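Ernton Room, Rirham Building: Table and Window Wall

Posted 6 March 2019

The Ernton room is on the ground floor of the Rirham building, at the end of the corridor past the print shop. It was used for storage for years and had metal shelving along two sides. The shelving went in December and the room was set up again as a place to work at a table. It is 16 feet long and a little narrower than that, with one door and no outside wall.

The main additions are the table and the window wall. The table is wood with a warm grain and came from Chidiac. The window wall is a printed backdrop of tall windows with white frames and trees beyond them, hung across the full width of the back. The concrete wall on the right was left gray. We talked about painting it and decided it was fine as it was.

The pictures cover the window end of the room and the table with a few small things on it.
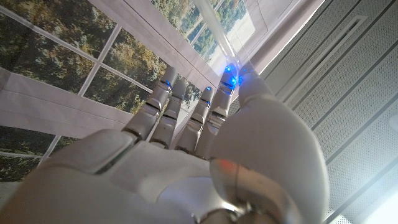

Trees and daylight at the window end, behind four raised fingers and a thumb. Small blue lights at the fingertips. 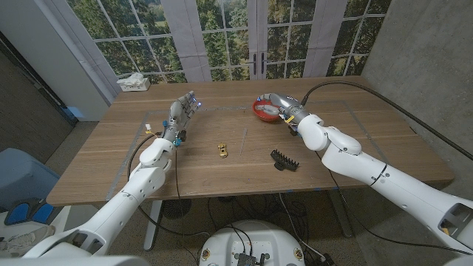
Thin gray tape marks out a rectangle on the tabletop. Yellow toy car near the middle, black comb-like piece to the right, red bowl toward the back.
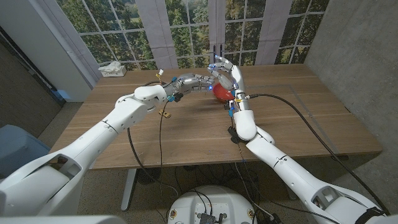

Both hands at the middle of the table with something round, red, and glossy between them. The grain of the wood shows well.

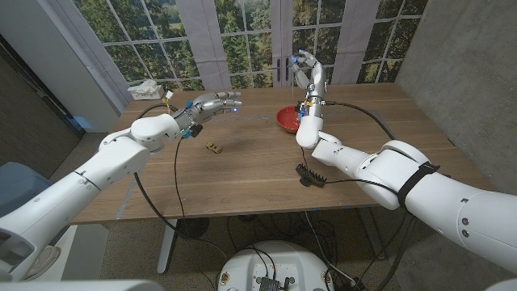
The table with the window wall behind it, white curtains between the window sections. Tissue box and power strip at the back left corner, red bowl toward the far side.

The backdrop was the part people had doubts about. A printed window can look cheap, and the first sample we had from Umeck did. The trees were too bright and the frames came out slightly yellow, so the whole thing looked like a poster. The second sample had the color pulled back and a matte finish. Umeck prints in panels that are 33 inches wide, and the joins were planned to fall where they would draw the least attention. If you stand close you can find them. From the doorway you can't.

Hanging it took two people most of an afternoon. The rail has to be level, and the ceiling in that room is not, so the rail was set by measuring up from the floor at both ends and then checked again in the middle. The panels were left to hang overnight before the bottom edge was fixed. A few creases from shipping dropped out without any help. One near the left side needed a steamer, held well back from the print.

Glare is the other thing to watch. The old ceiling fixture had bare tubes that put a stripe across the upper part of any shiny surface. It was replaced with a flat panel with a diffuser. The new light is even enough that the backdrop reads as daylight for most of the day, although it gets a bit odd after dark, when the corridor is dim and the "windows" are still bright.

The table arrived flat packed. The legs bolt on from below and there is a cross rail that should be tightened last, after the table is standing where it will stay. We tightened it first and had to undo it. The surface came finished. Chidiac says to wipe it with a damp cloth and dry it straight away, and that has been enough so far. Spray polish leaves it slippery, and light things slide when someone leans on the edge.

For marking out an area on the top, use low-tack tape. Masking tape from the supply cupboard left a sticky line on the old table that never fully came off. Pull the tape back on itself slowly, along the grain, and replace it when the corners start to lift. Small items go back in the bin on the shelf by the door when you finish. The pieces most often missing are the ones that roll.

The carpet stayed. It was cleaned before the furniture went in and it keeps the room quiet, which matters with the print shop so close. Cords are the one thing that still needs work. There is a single outlet on the left side, and anything used at the right end of the table has a long way to run. A floor outlet was quoted separately and is on hold for now.

The total for the room came to $3,799, covering the table, the backdrop and rail, the ceiling light, and the carpet cleaning. The backdrop was over half of it. Removing the shelving was done in-house and is not in that figure.

The room is booked through the front desk in the same way as the other ground floor rooms. Please leave the table where it is, as the light and the backdrop were both set up to suit that position. Chairs are in the closet across the corridor and should go back there afterward.

Still to do: door closer, a second shelf, and a hook for coats.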